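Hand and Wrist Camera Comparison, Service Counter Trials
Progress report to Volbridge, second reporting period

Prepared by: Seema Lodhi
Technical review: Loan Từ
Date: 2023-09-10

Summary

Work in this period covered the comparison of two robot hands and two wrist camera positions for the counter assistance task. The bench portion is complete. The counter portion is complete for the segmented-finger hand and partly complete for the parallel gripper. A total of 1,067 grasp attempts have been logged with usable video and joint data. The project is on budget. One milestone, the controller comparison, has moved to the next period for the reasons given under Delays.

Status of milestones

Milestone 1, bench fixture and object set: complete.
Milestone 2, bench comparison of hands: complete.
Milestone 3, counter comparison of hands: in progress.
Milestone 4, controller comparison: not started.

Equipment under test

Hand A is the Gimcombe hand, with segmented fingers on pivot screws and one actuator per finger. Hand B is the Mridha parallel gripper with flat pads. Both mount to the same forearm through an adapter plate, and a change from one to the other takes two people less than half an hour, including the check of the cable run. The adapter was remade once in July after the first version allowed a small amount of rotation under side load.

Camera position 1 is on the back of the wrist, looking along the forearm and over the knuckles. Camera position 2 is offset to the thumb side. The same camera and lens are used in both positions. Exposure is locked at the start of each session. The camera body is mounted in whichever orientation gives the shortest cable run, and rotation is left to the processing step, so raw stills may be inverted.

Bench results

Hand B was faster and more repeatable on boxes, card stacks and anything with two parallel faces. Its closing time varied very little between sessions. Hand A was slower to close but held irregular objects with fewer slips, and it tolerated larger errors in approach angle. For thin items lying flat, neither hand was satisfactory. Hand B could not get a pad under the edge, and Hand A usually pushed the item away before the fingertips closed.

Camera position 2 gave a better view of the fingertips in the last part of the approach. Camera position 1 gave a better view of the surroundings but lost the contact point behind the knuckles on most grasps with Hand A. With Hand B the difference between positions was small.

Counter trials

The counter trials use the Skundidora logging software on the same settings as the bench, with the speed limit reduced. Objects are placed in and taken from open wooden compartments as well as from the counter top. Staff work within reach of the arm during these trials, and the operator keeps a stop button in hand throughout.

Three findings from the counter sessions affect the comparison.

First, background content matters more than expected. On the bench, the detector sees a plain surface. At the counter it has to deal with monitors, stands, a rope barrier, signs and people. False detections rose for both camera positions, and most of them fell on glossy surfaces and lit screens.

Second, overhead lighting produces strong highlights on metal joints and on plastic. The fingertip tracker locked onto these highlights in a number of runs with Hand A. A matte coating on the knuckles is being considered. Loose plastic covering on the arm has the same effect on the tracker and should be kept out of view of the camera where possible.

Third, the arm itself takes up a large share of the view. The fabric sleeve is dark and gives the tracker very little to follow, which is useful, but its folds shift as the wrist turns. The mask now in use was drawn with the sleeve pulled tight and does not cover the full range of folds. The view toward the compartments, with a staff member reaching to the shelf, is typical of the working conditions for Hand A.
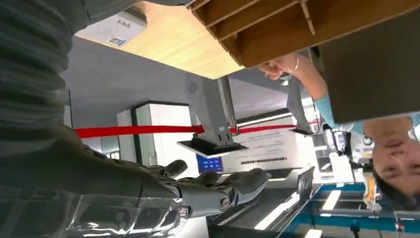 Findings on camera placement

Position 2 remains the preferred position for Hand A. For Hand B, the recommendation is to keep position 1, which avoids rerouting the cable and leaves more clearance beside the compartments. A single position for both hands would simplify calibration, but the loss of fingertip view with Hand A is too large to accept at present.

Calibration drift was checked at the start and end of every counter session. It stayed within the agreed limit except in 4 sessions, all of them following a hand change. The procedure now calls for a fresh calibration after any hand change, even when the adapter plate has not been removed from the forearm.

Delays

The replacement pads for Hand B arrived late and the first set was the wrong hardness. Around 52 planned counter attempts with Hand B were postponed as a result. The controller comparison depends on a complete set of counter data from both hands and was moved with them. No additional funds are requested for this change.

A smaller delay came from the logging software. Joint data and video were found to be out of step in some early files. The offset was constant within each file and has been corrected in processing. Files where the offset could not be established were removed and are not part of the total given in the summary.

Work planned for the next period

Complete the remaining counter attempts with Hand B using the correct pads.
Redraw the arm mask to cover the full range of sleeve folds.
Test a matte coating on the knuckles of Hand A and repeat the tracker runs.
Begin the controller comparison with the hand and camera pairings recommended above.
Try a thin fingernail edge on one finger of Hand A for flat items.

Items for decision

Volbridge is asked to confirm that the controller comparison may start with Hand A alone if the pads are delayed again. Volbridge is also asked to say whether flat items should stay in the object set. Removing them would shorten each session, but the counter staff handle such items often and Loan Từ recommends keeping them.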